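Choosing a sofa, and other ways to lose a summer

Thu 11 July

We have been without a sofa since we moved to Vomwood, and I had assumed that getting one would be the easy bit. You go to a shop, you sit down, you stand up again, you pay. My parents bought theirs in a lunch hour and it outlasted two cars and a dog.

The old one didn't make the move. It went up on the local giveaway page and was collected by a very cheerful couple who got it into a hatchback by a method I would still like explained. Since then we've been watching the news from garden chairs. They have cup holders, I'll give them that.

The first shop was the big one on the ring road past Dalgleish. It smelled of new carpet and warm dust and was laid out so that you couldn't reach the door without passing the recliners. I sat on 20 sofas. By the sixth I had no opinions left and by the tenth I had begun to feel unwell. Every one of them was comfortable for the length of time it takes a salesman to cross a showroom. What I wanted to know was what each would be like on a wet Sunday, lying flat, with a cold, and there is no polite way of finding that out in public.

Then came the question of size. I had measured the room before we left and written it on the back of my hand, where it had become a smudge by the time it was needed. My other half had also measured the room and got a different answer. We settled on the average of the two, and I don't recommend this to anyone with a radiator.

So we went home and looked online, as we should have done in the first place, or possibly as we should never have done at all.

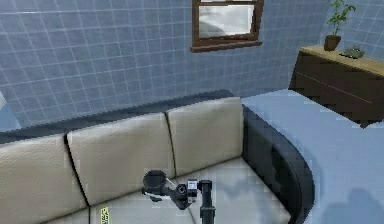 Cream, sectional, dark frame. Against blue tiles, too, if you like that sort of thing.

I've gone round and round on cream. Everybody has a view on cream. My sister-in-law said "brave" in the voice she uses for haircuts. The case against it is tea, biros, jeans, newspapers, visiting children and me. The case for it is that I like it, and I'm old enough to have a sofa I like and young enough to scrub it.

The other thing you find out online is that sofas now have names. We nearly bought a Bedach, mostly so I could say so, until I noticed that the delivery slot was "August onwards". Onwards to where? I rang them up. A recorded voice told me my call was important and then played 6 minutes of pan pipes, after which I was asked whether I'd thought of using the website. I had been on the website. The website had told me to ring.

They also wanted 300 pounds for something called fabric protection. As far as I can make out this is a spray and a certificate. The certificate doesn't cover ink, wax, pets, "gradual soiling" or anything you might call an accident if you did it on purpose, and I'm not sure what that leaves. Soup, maybe, if thrown by a stranger.

And of course once you have decided where the sofa goes, you have decided where everything else goes, and that argument had been waiting for us all along. 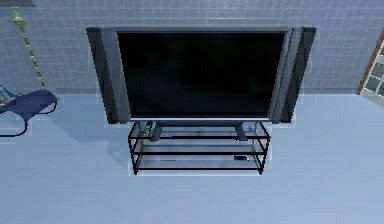

I grew up in a house where the chairs faced the fire and you watched the telly sideways, with a stiff neck, as a sort of moral exercise. My other half grew up in one where the chairs faced the telly and nobody pretended otherwise. We've been together long enough to have settled this, you'd think, but every new living room opens it up again. My current offer is a slight angle. It has been described as "the worst of both" and is still on the table.

Meanwhile the broadband people, Neturix, have put their socket on the one wall I'd have liked to keep clear, so half of this may have been decided for us by a man with a drill.

The tape measure is coming out again on Sunday. We're both going to hold it this time, one at each end, and somebody is going to write the number down on paper. If anyone has lived with a cream sofa for more than a year, do leave a comment and tell me how it went. Leave out the bit about the red wine, I've already had that from my mother.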